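Shared Desk Study, Group 2
Kayode Uzor and Asabe Fashola

3. The place
We made our study in the long computer room in Drumcombe. The students share one white desk, and in June we looked at how they leave their fabrics and cables on it.

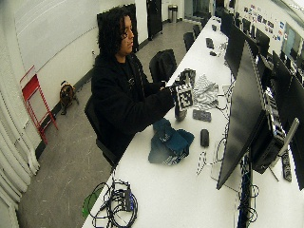

We asked 47 students about this. Most of them said cables disturb them more than cloth. The teal cloth was easy to find again, also for persons who did not know the room.

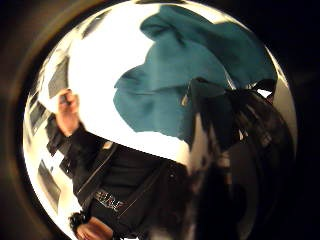

4. Next work
We will ask for one box for the cables.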